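3.2 Where the washing-up goes

It will help the reader to know how the conversations in this part of the study came about. I had gone to Cellau to ask people about shared meals, and for the first few visits I kept faithfully to my list of questions, which began with shopping and ended with the last mouthful. What people wanted to talk about, once the cups had been filled a second time, was what came afterwards: who clears, who washes, who is allowed to leave things until Monday, and above all where a clean plate is supposed to live until somebody puts it away. I am grateful to them for being so patient with my list before they steered me off it.

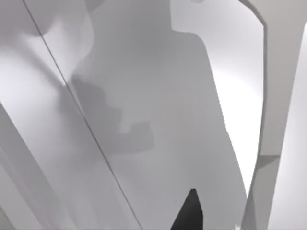

The 14 households fall into two loose groups. In nine of them the adults had grown up within walking distance of each other, and they tended to speak of washing-up as something learned at a particular sink from a particular aunt or grandfather. The remaining households had come to Cellau for work, most of them when the Driltell yard took on new staff, and they had brought their habits with them from all sorts of places. Guðlaug Thoroddsen, whose earlier work on farm kitchens has shaped a good deal of my thinking, calls this the "carried kitchen", and I have borrowed her phrase gladly throughout the chapter.

People in the first group nearly always dried by hand, with a cloth, straight after the meal. They spoke fondly of it, too, as a time when two people could stand side by side and say things that were hard to say across a table. One retired baker told me that she had heard about both her daughters' engagements with a tea towel in her hand. Those in the second group were far more likely to let things drip, and several were a little sheepish about it, as though I might write it down (I did, with their blessing). 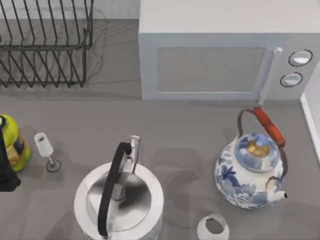
Figure 4. Kitchen worktop with dish rack and microwave oven.

The matter of space came up again and again. The older houses on the Grukberg side have deep windowsills and very short worktops, so that anything left out is in somebody's way by teatime. The newer flats are kinder in this respect, though their cupboards are few, and I met more than one family who had stopped putting plates away altogether and simply took them from wherever they had dried. When I asked whether this bothered anyone, the answer was usually a laugh, followed by the name of a visiting mother-in-law.

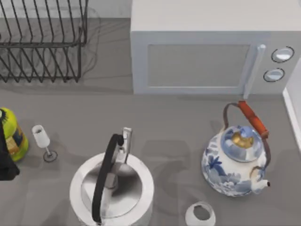

Drying habits also decided what could be kept next to what, and here the two groups were closer than they supposed. Almost everyone had a firm view on the neighbours of the wet plates: never the bread, preferably not the kettle, and certainly not the post. A wire rack standing empty beside a microwave oven, with slots for plates and nothing in them, meant quite different things depending on whom I asked. To the hand-driers it was the proper state of affairs at the close of an evening, a sign that the work was done. To the drippers it suggested a household that had eaten out, or one that was expecting company. Owen, the youngest person I spoke to at any length, took a third view and said that an empty rack only meant his sister had got there first, and I have thought of his answer often while sorting through my notes on turn-taking, to which I come in the next section.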